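Notebook – invoice sorter, March, started 8:20 am
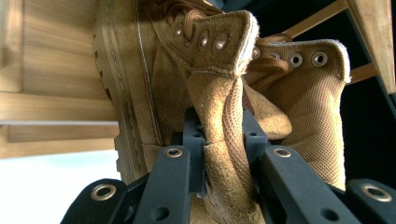
Tan suede boots, lugged soles.

Back on the Trisard mail sorter today. Lorne fed it the whole Skinitz backlog overnight, 213 scanned invoices, and I came in to find 20 of them parked in the complaints queue. Every single one had "final notice" somewhere in the footer, so fair enough, I'd probably read that as cranky too!

I dropped the footer weighting and ran the lot again. Three still went astray (two credit notes and a cheque stub that Fundberg's scanner had turned sideways). Confidence cutoff is at 95 for now. Didier wants 97, but at 97 the poor folks on the manual desk get half the French mail back – I'll colour-code the borderline ones and let Marcelle decide.

Also, the Pace connector drops accents in supplier names. Raphaël, you're "Rapha?l" again, sorry. Haven't looked at why.

To do: rotate check before the OCR step, ask Skinitz for their blank templates, refill the label printer.

Comments

Marcelle: Start with purple for borderline please, yellow's taken.

Raphaël D.: I've been called worse. Try the export encoding first, it got us in the fall.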